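How I Cover a Worktable With Fabric (and Keep It Smooth)

Posted Dec 11, 2021

I've been putting cloth over tables for years now, mostly because I can't stand glare when I'm sorting or photographing things. My friend Dineo keeps asking how I get mine to lie down nicely, so okay, let's do this!

What you need: a piece of plain cotton or canvas, double-sided tape, a spray bottle, an iron and a few clamps. My table is 60 inches long, and I cut the fabric 16 inches longer than that so there's plenty to pull on. Matte brown is my favorite. It hides coffee (ask me how I know) and it's easy on the eyes at night.

Wash the fabric first. I skipped this once with a really pretty canvas and it shrank the first time I cleaned it, right off the corners. Dry it, then iron it while it's still a little damp, always going the same direction.

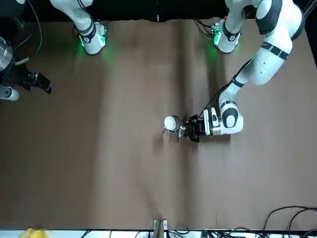
Brown on the table, black at the back.

Now lay it out and find your middle. Tape the back edge down first, all the way across, then go around to the front and pull gently toward you. Gently! If you yank, you get long ripples and you'll be peeling tape for an hour. Clamp the front in the center, then work out to each side.

Mist the whole thing lightly and leave it alone overnight. Most of the creases relax. Any stubborn ones get a quick pass with a warm iron through a dish towel, but keep away from the tape or it goes gummy.

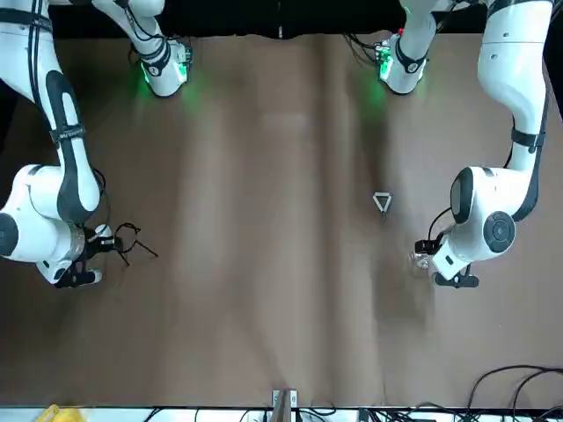 Soft streaks running back to front, under a green glow.

Once it's flat, take off the clamps, fold the extra under the front edge and tape it there. I used to staple mine. Then I wanted to wash it, and pulling staples took up most of a November evening.

For crumbs and lint, use a sticky roller every couple of days. I redo the tape when the corners start lifting.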